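Work and Automation, Unit 6 handout: When the job becomes showing a robot how
Notes by Mimoza Nikolaidis
October
Last updated: October, 4:15 p.m.

Reading before class: the Steretti case packet, first half. Bring your notes on the Nitberg warehouse from last unit, we will need them for the comparison.

I love teaching this unit, and I'll try not to run over again. Up to now we have looked at automation that arrives finished: a crate comes in, a machine goes where a person used to stand, and everybody adjusts (or doesn't). Steretti is a different story. The company cleans and resets furnished apartments in Rerkthorpe, 239 of them, and for most of a year its cleaners have been teaching the work to a robot program run by Nouri. They do it with a gripper they carry in one hand. They open doors, put linens away, wipe things down, and the tool records every move. Later a robot arm with the same kind of fingers practices from those recordings.

So who is the teacher here? Job descriptions at Steretti still say "cleaner." But a person who has recorded 399 door openings knows things about doors that no engineer in the building knows – which ones stick, which ones swing back at you, where to put your weight. Economists call this tacit knowledge, meaning what you know how to do and would have trouble writing down. Automation of this kind runs on it.

Look at how ordinary the task is. A tall two-door cabinet, glossy brown wood, black bar handles on either side of the seam, and the two fingers of the gripper angled in with one handle between them. A cleaner does this without a thought dozens of times a shift. Done with the tool, it becomes slow and deliberate, and people start noticing their own hands.

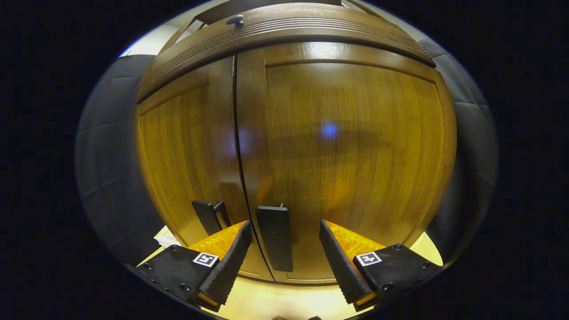
My wrist learned it before I did, was how one cleaner put it in the group interview, and then she added that she would like to be paid for what her wrist knows. The whole room laughed, and then the talk turned to money and stayed there for the rest of the hour. Good! It should.

What changed at Steretti, from the packet:

Pace. Recording shifts are counted in usable recordings, and regular shifts in apartments. Workers liked the first measure at the start and liked it less once a target was attached.

Pay. Recording earns up to 2 dollars an hour extra. Nothing is paid later, however long the recordings stay in use. The first batch held 2,884 of them.

Skill. Older workers turned out to be very good at this. Steady, unhurried movement records well, and several who had been passed over for lead positions became the people everyone asked for advice.

Talk. Cleaners used to work alone. On recording days they work in pairs and compare methods, and many said this was the part they would miss.

Compare with Nitberg, where the sorting line was installed over a holiday break and the staff met it when they came back. Same worry about jobs in both places, but very different conversations. Be careful, though. Being asked to take part is not the same as having a say, and the packet gives you evidence on both sides.

For discussion:

Should a recording of skilled work be treated like a wage, like a royalty, or like something else? Try arguing the one you disagree with.

Who should decide which tasks get recorded first? Several cleaners wanted to start with lifting mattresses. Nouri started with doors and drawers.

Short paper, two pages: pick a job you have held and describe one movement in it that took you a long time to learn. Then say who you would be willing to teach it to, and on what terms. I read every one of these and they are my favorite papers of the term.

Contact: M. Nikolaidis, office hours after class | © Work and Automation course notes | Back to top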